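# Extended Essay in History: Frequently Asked Questions

These answers apply to all students enrolled in the final-year history program at Estgate College. They should be read together with the Essay Handbook, which takes priority where the two differ.

## Choosing a question

### Does my essay have to be about a topic taught in class?

No. Students may write on any historical subject, provided that enough source material exists and that the events ended at least ten years before the essay is submitted. Recent subjects are difficult to judge because many records remain closed.

### How narrow should the question be?

Narrow enough to be answered in the space allowed. "Why did towns decline?" can't be handled in a student essay. "Why did the Dokitz salt market lose its trade to Julside?" can, because it names a place, a change and a rival explanation to test. Most first proposals are returned with a request to reduce the period or the area covered.

### May I change my question after it has been approved?

Small changes of wording need no permission. A change of period, place or central problem must be approved again by your supervisor before the end of January.

## Working with sources

### How many primary sources are required?

The minimum is 3, and they may not all come from the same collection. There is no upper limit. An essay that examines a few documents closely will generally receive a higher mark than one that quotes many in passing.

### What counts as a primary source?

Any material produced during the period under study, or later by someone who took part in the events. Letters, court rolls, maps, account books, photographs and recorded interviews all qualify. The same item can be primary for one question and secondary for another. A school textbook printed in 1910 is a poor guide to the ancient world, but it is good evidence of what children were taught in 1910.

### Two of my sources contradict each other. Which should I use?

Use both. Set out where they differ, consider who wrote each one and for whom, and state which account you find more convincing and on what grounds. If the matter can't be settled, say so plainly. Examiners do not penalize a careful statement of doubt.

### Can I use the Akgül Collection?

Yes. The catalog lists 2,505 items, of which 2,243 may be read in the library without an appointment. The remainder are fragile or uncataloged in detail and must be requested in writing. Pencils only are permitted at the reading tables, and bags are left at the desk.

Readers may take their own photographs of unrestricted items for private study. Write down the shelfmark at the same time as you take the photograph – a page without a shelfmark can't be cited.

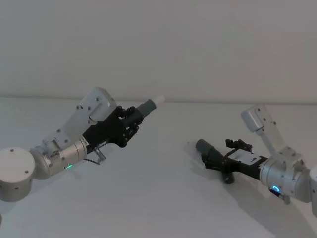
## Writing and submission

### Am I expected to give my own opinion?

You are expected to reach a judgment and to support it. A judgment differs from a preference in that another reader can check the evidence on which it rests. The first person may be used, although it is seldom needed.

### May I include imagined scenes or dialogue?

No. You may suggest what a person probably knew or intended, if the evidence allows it, and the wording must make clear that this is an inference. Words placed in quotation marks must appear in the source.

### Which citation style should I follow?

Footnotes with a full bibliography. The Handbook gives models for printed books, manuscripts and web pages. Sources read in translation should be cited in the edition you used, with the translator named.

### How many drafts will my supervisor read?

Supervisors comment on 2 drafts: one outline and one complete version. Comments deal with argument and structure. Supervisors do not correct spelling or rewrite passages.

### What happens if my essay is late?

Essays are due at 4:00 p.m. on the closing date in April shown on your enrollment form. Work received after that time is capped at the pass mark unless an extension has been granted. Requests for an extension should be made before the deadline – illness on the day itself is the one exception, and a medical note will be required.

### Can I appeal my mark?

A student may ask for a clerical check of the marks or for a second reading. The mark may go down as well as up after a second reading. Forms are available from the History Office and must be returned by the end of June.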